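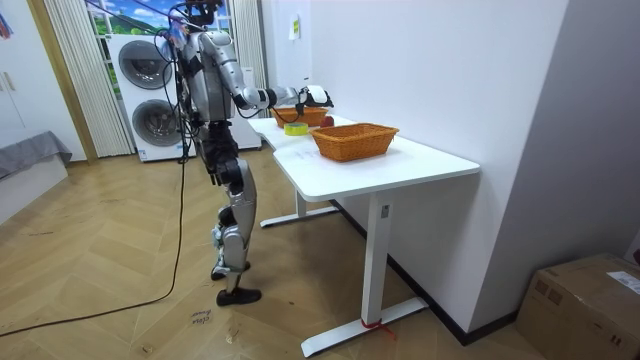 Figura 6.1. El robot ante la mesa en L, con la mano sobre el cesto pequeño.

# Capítulo 6. Clasificar leyendo: cuando la instrucción está en la mesa

Le tengo mucho cariño a este capítulo, y eso que me costó más que ningún otro. La tarea cabe en una frase: hay unos cuantos objetos, hay cestos, hay papeles escritos a mano que dicen qué va en cada cesto, y el robot tiene que repartir. Un niño que acaba de aprender a leer lo hace sin pensar. Nuestra primera política, a la que llamamos Brodo (no pregunten, teníamos hambre), metía todo en el cesto de la izquierda – con una seguridad admirable, eso sí.

¿Qué había aprendido Brodo? Posición. En las demostraciones de Mevden, que fue el primer conjunto de datos que grabamos, la palabra «fruits» caía casi siempre en el mismo lado, así que leerla no servía para nada. Bastaba con recordar dónde solía acabar la fruta. Es el atajo clásico del aprendizaje por imitación y lo van a encontrar mil veces, también en sus propios proyectos.

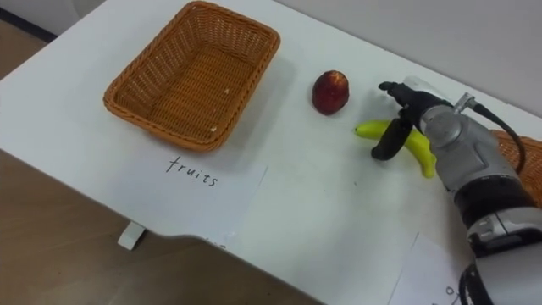
En el seminario donde conté esto por primera vez me objetaron que el papel sobraba: si la política reconoce un plátano, decía la voz del fondo de la sala, le basta con mirar qué hay ya dentro de cada cesto y seguir la corriente. Me pareció una objeción estupenda y me arruinó la tarde. Tenía razón a medias. Con los cestos a medio llenar, el contenido delata la respuesta; con los cestos vacíos, no hay corriente que seguir. Por eso el protocolo que usaremos aquí, Koyama, puntúa por separado la primera colocación de cada episodio y todas las siguientes.

## 6.1 Qué vamos a medir
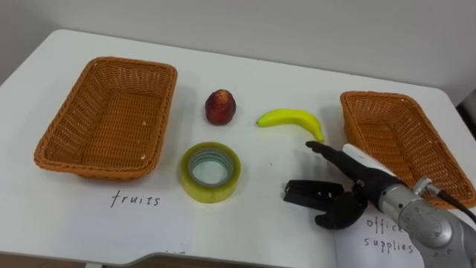

*Tiempo de lectura de esta sección: 27 minutos*

Vamos por partes. Koyama separa tres preguntas que en muchos informes aparecen mezcladas en un único porcentaje de éxito: si el robot eligió bien el objeto, si lo agarró y si lo soltó en el cesto que decía el papel. Un episodio puede fallar en la segunda y acertar en la intención, y a nosotros nos interesa muchísimo saberlo. «Office supplies» es además una etiqueta más traicionera que «fruits»: un rollo de cinta entra ahí por su uso, no por su aspecto.

El conjunto de entrenamiento del capítulo, Wostmont, tiene 1341 episodios, y para evaluar reservamos otros 124 en los que las etiquetas cambian de sitio. Los grabamos con pinza y con mano de varios dedos, porque yo quería saber si la parte de leer sobrevivía al cambio de herramienta.
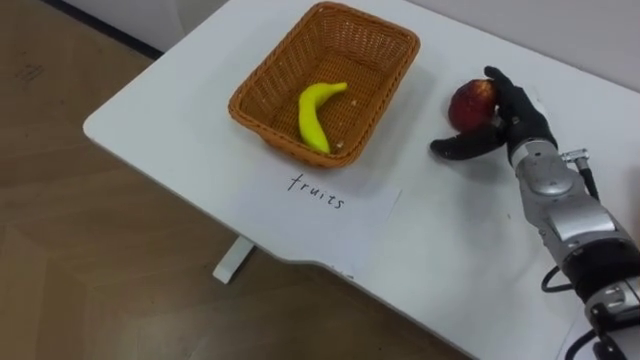 Y ese cambio complica las cuentas más de lo que yo esperaba. Una mano tapa el objeto de otra manera, se acerca con otro ángulo y tiene otros modos de fallar, de modo que comparar éxitos globales entre las dos herramientas dice poco sobre la lectura. Lo que sí podemos comparar es el cesto elegido una vez que el agarre es firme. Anoten esa condición en el margen, que vuelve en los ejercicios.

Antes de pasar a 6.2, cojan papel y escriban qué esperarían ver si intercambiamos los dos carteles a mitad de un episodio. Guárdenlo hasta la tabla 6.3.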